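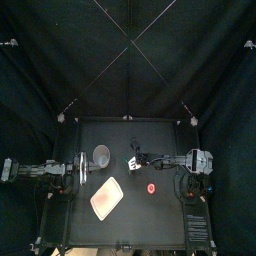

Dual-Arm Cell: Gripper Comparison, Interim Progress Report
Wornitz Automation Group
11 May 2019

Work in this period covered the second stage of the gripper comparison funded under the Manzano program. The cell has two arms mounted on opposite sides of a black table, inside a dark fabric enclosure braced with crossed cables. Both arms carry grippers. The Falten finger set and the Dosska finger set were run under the same controller settings, and only the finger hardware and its offsets were changed between blocks.

Cable tension was checked before each block. One fitting on the rear rail had worked loose during the first stage and shifted the calibration by 8 mm. It was refitted with a locking washer and the calibration was repeated. Results from before the repair have been left out of the comparison.
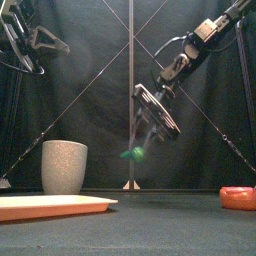
Reading time: 2 min

The pick tests use small household and toy objects, with a cup, a shallow tray and an orange container among the items on the table. The small green toy piece is the hardest of the current pick objects. It is rounded, so closing force has to be set low enough to avoid squeezing it out of the fingers during the lift.

In the standard block of 20 lifts, the Falten fingers completed 19. The single failure was a slip at the start of the upward move. The Dosska fingers have not yet completed a full block at the same closing force. Their pads wore unevenly and were replaced, and the block will be restarted from zero.

Controller logging now runs at 500 Hz on both arms. The earlier rate was too slow to separate a slip from a late close. Log files are larger as a result and the storage line in the budget will need a small adjustment, which we will submit separately.

Open items:
Repeat the Dosska block with new pads.
Add a handover test between the two arms.
Measure finger deflection under side load.
Reroute the wrist cable on the right arm to reduce drag at full extension.

The handover test depends on a controller update that was delivered late. We expect to finish it and the remaining blocks by August. No change to the total funding is requested.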